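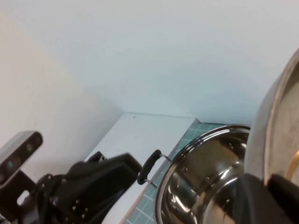 *Polished pot on the teal tiles.*

## Keeping a steel pot bright

My first good pot was a Wieczorek, and I ruined the shine in one month with the green side of the sponge. Now I do it more slowly.

- Wash with warm water, a little dish soap and a soft cloth. Always wipe in circles along the wall of the pot.
- For white spots from hard water, pour in one spoon of vinegar, wait 10 minutes, rinse well.
- For rainbow colors, the same vinegar helps. They do not harm the food.
- If rice or milk has burned, cover the place with water and baking soda and let it boil gently. Leave it until the evening. Then use a wooden spoon, never a knife.
- Dry the pot immediately with a cotton towel. Air drying leaves marks.
- Put salt only in water that already boils. Cold salted water can make small pits in the bottom.

## Grout between tiles

Grout takes color from tomato, turmeric and coffee. Mix baking soda with water until it is like toothpaste, put it on with an old toothbrush, and rinse two times. My neighbor Efe Iyamu uses a steam cleaner, but I am afraid for old grout and I do not recommend it before you check for cracks.

After cleaning, let the grout dry for one night and put on a sealer. I repeat this every February.

## Painted walls near the kitchen

Matte paint is less forgiving than tile. Dust the wall first, then use a damp sponge with very little soap, and start from the bottom so that drops do not make lines. For a dark scuff, try a white eraser before anything wet. A real scratch needs a thin layer of filler, then sandpaper, then paint from the same can if you have kept it. I write the room and the color number on the lid, for example "kitchen, 61".
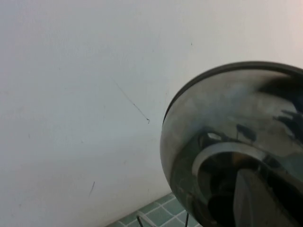
## What I keep under the sink

White vinegar, baking soda, two soft cloths, one toothbrush marked with tape, and a small jar of filler with the lid closed tightly. Vinegar must stay away from marble and from bleach.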